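Goro Tabletop Cover, Taupe
Item 2588
In stock at Diltolside

I resisted table covers for years! My grandmother had the sticky kind with the cherries on it, and I figured that's what they all were. Then I redid the little counter at the front of the shop, got tired of wiping rings off bare wood every evening, and ordered a Goro to try. I ended up keeping it and now I sell them, so you can guess how that went.

It's a matte cover, cut to size, and it lies flat without clips. You unroll it, leave it overnight with a few heavy books on the corners, and by breakfast the curl is gone (mine took a bit longer in July, when the shop was so humid that nothing behaved). 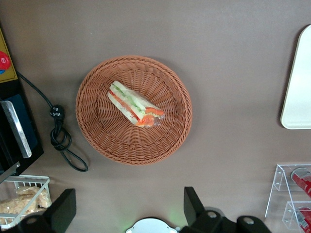
The color we carry is taupe, and I get asked a lot whether it's more brown or more gray. I'd say brown in the morning and a little grayer under lamps. If you're matching it to chairs, please order a swatch first. They're free, and I'd much sooner mail you a swatch than have you mail me back a whole roll.

Sizes run from 4 feet to 6 feet long, and anything in between can be trimmed here before it goes out. Measure the top twice and write down the number you'd like the finished cover to be. Don't add extra for an overhang, the Goro isn't made to fold over an edge and it will crease if you force it.
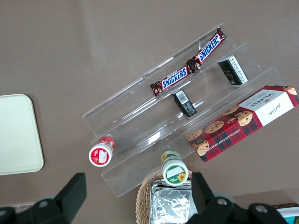

Cleaning is a damp cloth and a drop of dish soap. Coffee comes up fine, mustard comes up if you get to it the same day, and ballpoint ink is pretty much there for good (ask me how I know). Skip the scrubby side of the sponge! It leaves shiny patches on a matte surface and there's no getting them back to dull.

People want to know how it compares to the Texier. The Texier is thicker and feels lovely under your wrists if you write at your table, but it's heavy to carry and it only comes in black. For a kitchen or a shop counter I'd go with the Goro every time. For a desk, I could be talked into either one. 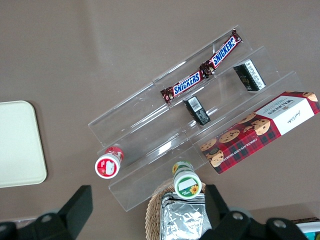
Goro cover in taupe, with snacks on a clear tiered stand.

Price: $109, any length, trimming included
Pairs with: Sirkent non-slip underlay, sold separately
Returns: untrimmed covers only, rolled and not folded, please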